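Mueble de baño Arnard con espejo: un trimestre de uso en el club de robótica

En el club de robótica Surine queríamos un baño. Uno de prácticas, se entiende, con su lavabo y su inodoro, para que los alumnos programaran la tarea de recoger botellas y dejarlas en su sitio. El conjunto Arnard, espejo más lavabo, nos costó 580 euros y entró en el aula en noviembre, con unas instrucciones de montaje escritas por alguien que nos odia.

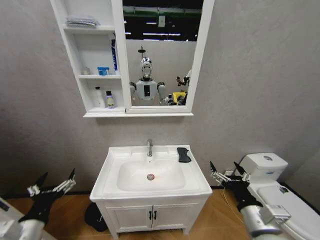 El conjunto Arnard, con el armario de espejo sobre el lavabo.

Lo bueno: las baldas abiertas a la izquierda. Para un brazo es un regalo, y para un alumno de primero también. El saliente inferior sirve de apoyo cuando la trayectoria se queda corta, cosa que en nuestro equipo pasa con una fidelidad conmovedora.

Lo malo: el blanco. Blanco el mueble, blanco el lavabo, blanca media botellería. La cámara de muñeca lo pasa regular y los alumnos, peor. El nicho de la otra pared, que ya estaba, tiene el mismo problema, aunque el bote morado se agradece.
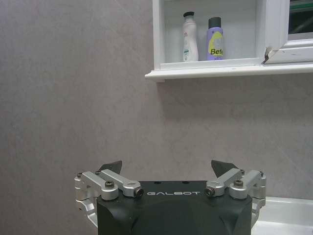 Nicho con dos botes, pinza abierta.

Ahí entrenamos la aproximación antes de pasar al armario. Llevamos 291 intentos apuntados en el cuaderno y la letra va empeorando. 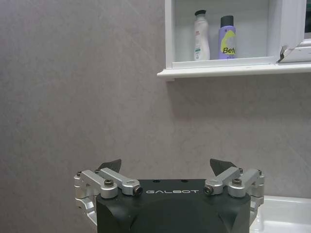

La pinza necesita aire a los lados, y en eso el armario Arnard gana al modelo Sorensen que probamos el curso pasado, más barato y con unas baldas pensadas para guardar sellos. La puerta del espejo es otra historia. Abrirla con dos dedos sin tirador es un ejercicio de humildad – lo recomiendo para grupos que vayan sobrados.
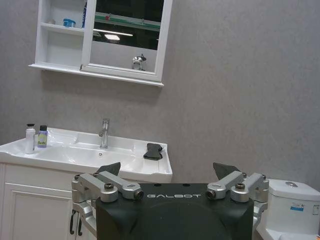
Trastura, lunes 8 de enero de 2024

Vuelvo a la reseña después de las fiestas. Los tornillos de la bisagra pedían un apriete y ya lo tienen. El grifo monomando me sigue gustando más de lo razonable. Le pongo cuatro estrellas, y la quinta se la guardo al fabricante para cuando traduzca el paso siete.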